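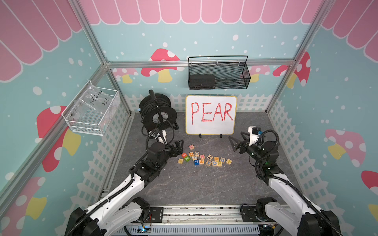
How many letter blocks does a child need to start spelling short words?

Fewer than most boxed sets supply: one of each letter in the target word, plus a dozen or so others to choose against, is enough for a first session.

Letter blocks are sold by volume. A typical large tub holds up to 200 pieces, and the number is printed on the lid as if it settled the matter. For building towers it may. For spelling, a large pile mainly adds searching time, and a child of four or five who has to search for long tends to go back to towers.

The arrangement we looked at uses 17 wooden cubes, a hard floor and a small whiteboard on two feet. The board has a yellow frame and carries one word, PEAR, in red marker capitals. The letters needed are all among the blocks, each of them once. The remainder include B, C, F, H, N, O and X, with a few numerals.

Numerals in a spelling set are often treated as filler, but they do a useful job. A child who sets aside a 2 or a 7 has sorted symbols into two classes before reading anything. The 7 is a known nuisance, as on a cube it can land at any rotation, and upside down it passes for an L. Some makers underline their numerals. Most do not.

Rotation is the main technical difference between blocks and magnetic letters. A magnetic letter has one correct face and sits flat. A cube has six faces and four positions for each, and may come to rest against its neighbour with no face level. The child must turn it, check it and turn it again. 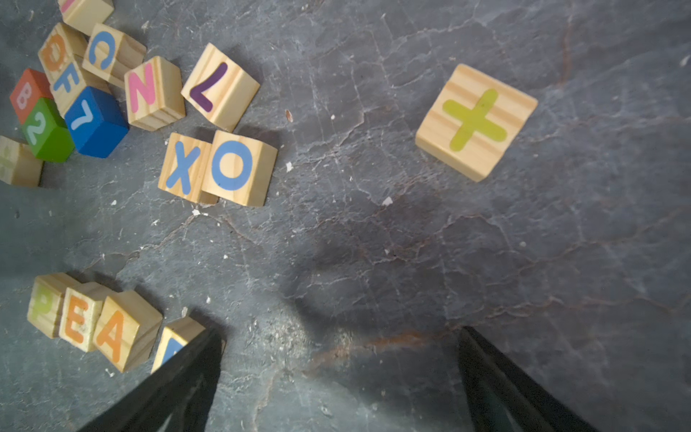
Plain and painted cubes together. The red B, green 2 and blue 7 have solid colour on their faces.

Colour needs some thought when buying. Painted cubes are picked up first, whatever is printed on them, and if the painted ones are not in the word they act as a mild distraction. In a mixed set this can be used deliberately: easy words draw on the painted blocks, harder ones on the plain. Pale lettering on a strong ground also wears badly. Look for characters that are cut into the wood as well as coloured.

We compared two sets for this feature. The Cluklow box holds 25 cubes with an edge of 3 cm, in bare wood with printed characters. The Huresis set has more pieces but repeats its vowels unevenly, with 11 cubes showing an E and only two showing an A. A set that cannot make PEAR and APPLE on the same afternoon is poorly planned. Replacement cubes are sold singly by El Khatib, which few suppliers now offer.

The surface matters less than the catalogues suggest. A hard floor lets cubes slide and turn easily but is noisy. Carpet is quiet, though blocks tilt on it. Dark vinyl gives good contrast with pale wood, and a strong pattern makes small characters harder to pick out.

For the board, A4 is large enough. Write in capitals to match the blocks, leave a finger's width between letters, and stand it behind the working area so that the word stays visible while hands are busy. Change the word after 8 minutes or so, whether or not it has been finished.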